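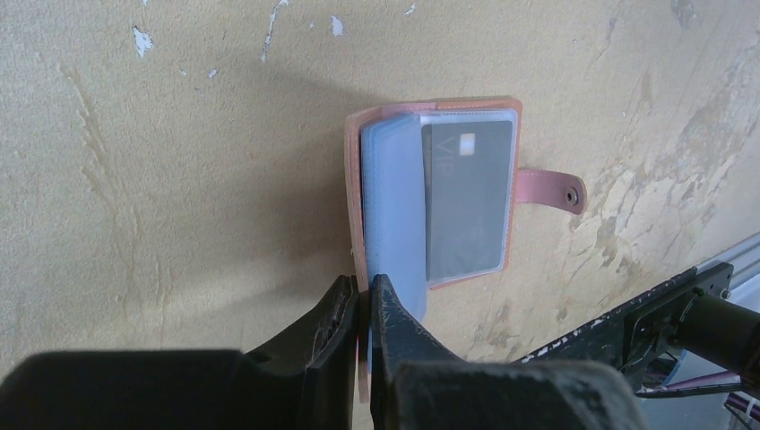

*Gripper closing on the pink card wallet at the Tasholm bench.*

# Handling group - minutes, March 11, 2023

Held at Tasholm, with the Seppälä bench people on the phone. Grotau sent apologies and a long email, which was read out in full and is filed with the papers.

## 1. Last minutes

Agreed, with one fix. The spare finger pads were ordered in December and have been here ever since, in the drawer under the label printer. Sorry to everyone who went looking for them.

## 2. The squeeze fault on the wallet task

This took up most of our time, and deservedly so. The arm is meant to take hold of an open card wallet by one cover, lift it a little, and set it down again. On run 17 the fingers closed as usual and then simply kept pressing after the grip should have been called good. The operator hit the stop button, the arm halted at once, and no one was hurt. The wallet used on that run has a crease in its cover and has been retired with thanks.

We went back through the log together, slowly, and with a fair amount of talking over one another. The force reading froze at 2,794 on the raw scale, well below the cutoff, and stayed at exactly that value until the stop. The controller believed it had barely touched anything and went on closing, as it was told to do. Seppälä have seen a frozen reading once before, on their own bench, and put it down to a loose plug at the wrist. We found our plug seated properly, so we are not ready to call it the same fault, though we'd all quite like it to be.

There was a good discussion about thin covers. With a wallet standing half open, the fingers can end up with just a narrow edge between them, and the reading is small even on a healthy run. A frozen sensor and a light grip can look much alike for the first moment or two. The Wedeo software has a check for stale readings, but it was switched off on our bench during the last update and we had missed that. It is back on now.

Grotau's email asks whether we should stop using soft goods altogether until the cause is known. The feeling in the room was kind but firm: the wallets showed us the problem, and we would sooner keep them and slow the fingers down.

**Agreed:**

- Closing speed stays at 30 percent of normal until further notice.
- The stale reading check must be on before any run, and the operator writes this in the bench book.
- If the reading freezes again, stop, leave everything as it is, and call the bench lead before touching the wrist.
- Swap the wrist cable for a new one and keep the old one, tagged, for Seppälä to test.

## 3. Hands near the gripper

A gentle but serious reminder came out of the same talk. Some of us have fallen into the habit of straightening the wallet by hand while the arm is still live. It saves a few seconds and we've all done it - please don't anymore. Pause the arm first, every time, and wait for the light to change.

## 4. Bench surface

It was asked whether the worn covering on the bench should be replaced. Left for now, as a new one would mean redoing the camera settings in the middle of a fault hunt.

## 5. Next steps

Tasholm will do 3 short sessions with the new cable and send the logs to both other sites. Seppälä will write up their earlier fault properly, with the plug photos if they can still be found. The reply to Grotau goes out with these minutes.

Next meeting once the cable results are in.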